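중고 관리기를 하나 들였다. 정확히 말하면 보행형 트랙터인데, 동네에서는 다들 관리기라고 부르니 나도 그렇게 쓴다. 상표는 아버나시(Abernathy)이고 모델명은 964다. 국내에 정식으로 들어온 적은 없는 것 같고, 전 주인도 누가 들여왔는지는 모른다고 했다. 창고에서 오래 서 있던 물건이라 시동이 걸리는지도 확인 못 하고 실어 왔다.

첫 주에는 기화기만 만졌다. 탱크에 남은 휘발유에서 니스 냄새가 났고, 플로트실 바닥에는 누런 찌꺼기가 굳어 있었다. 메인 제트를 빼서 세척제에 하룻밤 담가 두고, 가느다란 구리선으로 구멍을 뚫었다. 연료 호스는 손으로 꺾으니 그대로 부러졌다. 호스와 클램프는 농기계 수리점에서 맞는 굵기로 끊어 왔다. 점화 플러그는 간극만 다시 맞췄는데, 시동은 줄을 아홉 번 당기고 나서 걸렸다. 처음에는 연기가 꽤 났고, 한참 돌리니 줄어들었다.

엔진은 그 정도로 끝났다. 남은 문제는 변속기다.

전진 2단이 빠진다. 평지를 빈 몸으로 갈 때는 괜찮은데 로터리를 물리고 부하가 걸리면 레버가 슬금슬금 중립으로 돌아온다. 레버를 손으로 누르고 있으면 버티지만 그렇게 밭 한 뙈기를 다 갈 수는 없다. 변속 레버 아래쪽 스프링과 볼을 먼저 의심했다. 뚜껑을 열어 보니 스프링이 짧게 눌려 있어서 비슷한 것으로 바꿨고, 조금 나아졌지만 빠지는 건 여전하다. 그러면 포크가 닳았거나 기어 물림면 모서리가 둥글게 닳은 것인데, 어느 쪽이든 케이스를 갈라야 한다.

설명서가 없어서 영어로 된 옛날 농기계 게시판을 뒤졌다. 글레니스 코스티건(Glenys Costigan)이라는 사람이 같은 기종을 두 대 가지고 있고, 변속기 분해 순서를 길게 써 둔 글이 있었다. 번역기를 돌려 가며 읽었다. 그 글에 따르면 이 기계는 플리스텀(Flistham) 공장에서 나온 것과 켈트홀름(Keltholm) 공장에서 나온 것이 있고, 겉은 같아도 변속 포크 축의 굵기가 다르다고 한다. 구분은 케이스 왼쪽 아래에 찍힌 글자로 한다. F면 플리스텀, K면 켈트홀름이다. 내 것은 페인트가 두껍게 덮여 있어서 철솔로 한참 문지른 다음에야 K가 나왔다.

쪽지를 보내서 포크를 따로 구할 수 있는지 물었더니 이틀 뒤에 답이 왔다. 순정은 안 나온 지 오래고, 드루쿠라(Drukura)라는 곳에서 만든 호환품이 가끔 나오는데 F용이 대부분이라고 했다. K에 F용을 쓰려면 부싱을 깎아 끼워야 한다는데, 본인은 그렇게 해서 여러 해 썼다고 한다. 축 치수를 재서 보내 달라고 하길래 이번 주말에 재기로 했다.
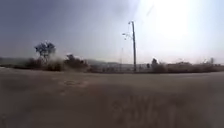

11월의 빈 땅. 멀리 덤불이 이어진다.

토요일에 케이스를 열었다. 순서는 게시판 글 그대로 따라갔다. 오일부터 뺐는데 색이 우유 섞은 커피 같았다. 물이 들어갔다는 뜻이다. 레버 부트가 갈라져 있었으니 거기로 들어갔을 것이다. 바퀴 축을 빼고 옆 케이스 볼트를 풀었는데, 아래쪽 볼트 하나가 꼼짝을 안 했다. 침투 윤활제를 뿌려 두고 점심을 먹고 와서 다시 걸었더니 풀렸다. 가스켓은 찢어졌다. 어차피 새로 오려 낼 생각이었다.

안쪽 상태는 걱정한 것보다 낫다. 1단 기어와 후진 기어는 멀쩡하고, 2단 기어는 물림면 한쪽 모서리가 조금 뭉개졌다. 포크는 확실히 닳았다. 끝부분 한쪽이 다른 쪽보다 눈에 띄게 얇고, 닳은 면은 거울처럼 반들거린다. 포크 때문에 기어가 끝까지 물리지 않았고 그래서 모서리가 상한 것으로 보인다. 베어링은 손으로 돌려 보니 하나가 서걱거려서 그것도 바꾸기로 했다. 베어링은 규격 번호가 남아 있어서 동네에서도 구할 수 있다.

축 치수를 재서 글레니스에게 보냈다. 켈트홀름 쪽이 맞는다고 하고, 부싱 도면을 손으로 그려서 사진으로 보내 주었다. 선반 일은 읍내 철공소에 맡길 생각이다. 포크를 용접으로 살을 올려서 다시 갈아 내는 방법도 있다는데, 열을 받으면 휜다고 해서 일단 미뤘다. 호환품을 못 구하면 그때 해 보겠다.

메모 삼아 적어 둔다. 게시판 글에는 변속기 오일을 아무 기어오일이나 넣어도 된다고 되어 있는데, 댓글을 보면 황동 부싱이 들어간 기종은 첨가제를 가려야 한다는 말이 있다. 내 것은 안쪽에 황동 부싱이 두 개 있다. 그래서 GL-4를 넣으려고 한다. 주입량은 수평으로 세워 놓고 옆 구멍에서 흘러나올 때까지다. 레버 부트는 맞는 게 없어서 자동차용 고무 부트를 잘라 쓸 것이다.

전 주인이 같이 준 쟁기도 있다. 볏에 남은 칠이 본체 색과 달라서 원래 한 벌이었는지는 모르겠다. 연결 핀 구멍은 맞는데 높이 조절대가 한 칸 모자라서 깊이가 얕게 나온다. 조절대에 구멍을 하나 더 뚫으면 될 것 같지만, 변속기를 닫은 다음에 볼 일이다.

부품이 오기 전까지 케이스는 비닐로 싸서 선반에 올려 두었다. 볼트는 위치별로 골판지에 꽂아 놓았다. K형 포크를 가지고 있거나 파는 곳을 아는 분은 댓글을 남겨 주시면 좋겠다. 분해하면서 적은 볼트 길이와 가스켓 본은 필요하다는 분이 있으면 정리해서 올리겠다.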